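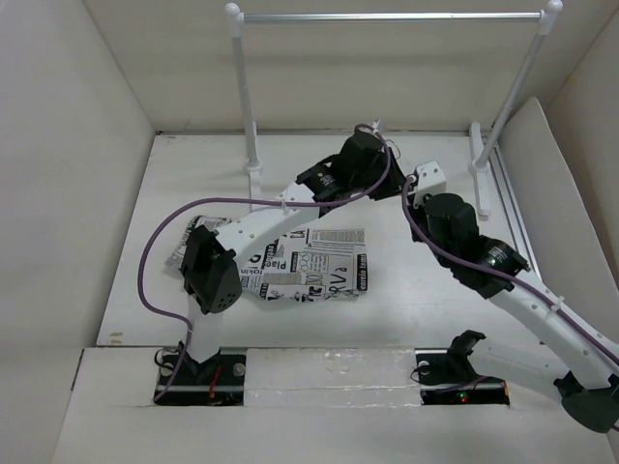
**Figure 12.1** Rail frame with crossbar, two posts and end knobs. A sheet of newspaper-print fabric lies on the floor in front of it.

# Chapter 12: Hanging and Draping Flat Textiles

A flat textile has no shape of its own. Placed on a floor or a table, it takes the shape of the surface and of whatever folds were put into it on the way down. Hung over a bar, it takes a shape set by gravity, by the diameter of the bar and by the stiffness of the cloth. This chapter deals with the second case and with the passage from the first to the second.

Chapter 11 covered folding on a flat surface. The terms *edge*, *corner*, *face* and *grain* keep the meanings given there. Three new terms are needed.

- **Crossbar:** the horizontal member over which the cloth is placed.
- **Drop:** the vertical distance from the top of the crossbar to the lowest point of the cloth on one side.
- **Bearing line:** the line along which the cloth rests on the crossbar.

A cloth has two drops, front and back. When they are equal and the bearing line is parallel to the hem, the cloth is said to be *centered*.

## 12.1 The rack

The rack in Figure 12.1 is of the simplest type: one crossbar, two posts and a foot bracket under each post. The bar is thin in comparison with its length. A thin bar produces a sharp bend at the bearing line and will mark some fabrics if they are left on it. A thicker bar spreads the bend over a wider strip and adds friction, but it uses up more of the cloth. For a bar of diameter *d*, the length of cloth in contact with the bar is half the circumference, or 1.57*d*. This length must be subtracted from the total before the drops are calculated.

**Worked case.** A cloth 77 cm long is centered over a bar 17 mm in diameter. The contact length is 2.7 cm. The remaining 74.3 cm is divided equally, and each side hangs 37.15 cm below the level of the bar's axis. Half the bar diameter is then added to obtain the drop as defined above, giving 38.0 cm.

## 12.2 Starting condition of the cloth

The sheet in Figure 12.1 is crumpled. Its left portion is folded and wrinkled, and the right part lies flatter. Uneven starting conditions of this kind are normal, and they affect the choice of the first grip. The usual rule, stated by McKinnon and Kingi in the Rutherford laundry manual, is to find two corners that share an edge before lifting anything. If only one corner is exposed, it is raised and the adjoining edge is followed by hand until the second is reached.

Printed fabric complicates the search. A dense pattern of lettering and grids makes small folds hard to see, and a line in the print can be mistaken for a hem. Touch is the more reliable guide. A hem is thicker than the body of the cloth and can be felt through one layer.

## 12.3 Order of work

1. Locate two corners on one edge.
2. Lift the edge until the cloth clears the floor.
3. Carry the edge over the crossbar from the front.
4. Lower it behind the bar until the drops match.
5. Correct the bearing line by pulling at the lower corners.

Steps 4 and 5 are often merged in practice. They are treated separately in Sections 12.4 and 12.5, where the effect of friction on each is considered.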